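Sorting out the first aid box

I finally did the first aid box on Wednesday, after Florencia cut her thumb on a tin of tomatoes and we couldn't find a single plaster. We had cough sweets, a dead thermometer and a cream that went out of date before we moved in – but no plasters!

So I tipped the lot out on the table and started again. Anything expired went in a bag for the chemist (they take it back, do ask yours). Bandages I rolled up again properly, which took me ages because I kept stopping to read the leaflets.

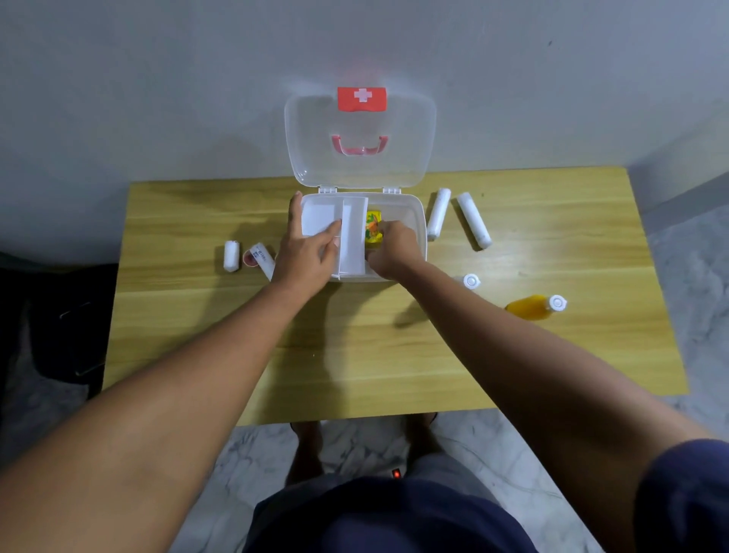
Tablets and cartons stand upright on the right now, so I can read the names without rummaging. I nearly left the divider out altogether, but everything just slumps into a heap without it. Plasters are on the shopping list, along with a new thermometer and some decent tweezers.

Recent posts
The airing cupboard, part 2
Soup for a cold November
6 jars I didn't need to keep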